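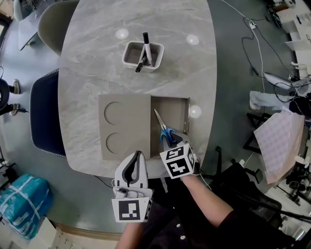 Tarek Ashour asked at the last review whether the evening literacy classes were reaching adults who had left school without any qualification, or mainly those who already read fairly well and wished to improve. The question was a fair one, and he put it again in writing in October. Much of this report is given over to answering it.

Talleo Adult Learning
Progress report to the Grundus Fund, second period of the grant

1. Enrolment and attendance

In the period under report 235 adults enrolled on the reading and writing programme, against a target of 220. The target was met at both sites, although the Nazari Road site filled its places much earlier than the Oleo Street site, where enrolment remained open until the fourth week of term. Attendance was steady in the first half of the term and fell in the second. The fall was sharpest in the late class, which begins at 7.30 p.m. and which several learners left on account of changes to their shift patterns.

Each new learner now completes a short interview and a reading task before being placed in a group. On the strength of these, roughly 90 learners were placed at entry level, meaning that they could not read a short letter from a landlord or a surgery without help. In the first period we did not record this figure in a form that allows comparison, and we regret the gap. The records now being kept will allow a proper comparison at the end of the grant.

The answer to Mr Ashour's question is therefore a mixed one. Entry-level learners are coming, but they remain the smaller part of the whole, and they are more likely to stop attending before the sixth week. Those who stay past that point tend to finish.

2. Teaching

The entry-level groups were made smaller from the middle of the term, and the weekly session was lengthened to allow time for form-filling and personal letters. Tutors report that learners bring in more of their own papers than before – council tax notices, school newsletters, tenancy agreements – and that these have largely replaced the printed worksheets. Hacer Güler has prepared a short guide for tutors on the use of such papers, including the handling of private details, and it has been adopted at both sites.

Two tutors left during the period. One post was filled at once. The other was covered by existing staff for five weeks, during which the two intermediate groups at Oleo Street were taught together. We do not consider this arrangement satisfactory and have since agreed a list of relief tutors who can be called upon at short notice.
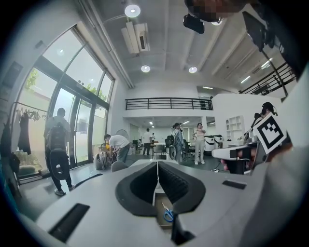
The spelling workshops, which were added at the request of learners, ran fortnightly and will continue. They are open to all levels and do not require enrolment, and for that reason they are not counted in the figures given in section 1.

3. Expenditure

Spending on tutors' pay was slightly below budget owing to the vacancy described above. Spending on room hire was above budget, the rent at Nazari Road having risen at the renewal of the agreement. We ask the Fund's permission to move the underspend on pay to room hire for the remainder of the year. No other changes to the budget are proposed. Travel grants for learners were drawn on less than expected, and tutors have been asked to mention them at the first interview.

4. Matters for the next period

A daytime entry-level class will open at Oleo Street, timed to fit within school hours. The local library has agreed to pass on enquiries from readers who ask for help with forms, and a first meeting with the housing office is being arranged for the same purpose. Learners who stop attending before the sixth week will be telephoned by their tutor, and the reason given will be recorded where they are willing to share it.

The reading task used at entry will be repeated at the end of each term. Results for the present term are still being gathered and will be sent to the Fund separately, together with the signed accounts.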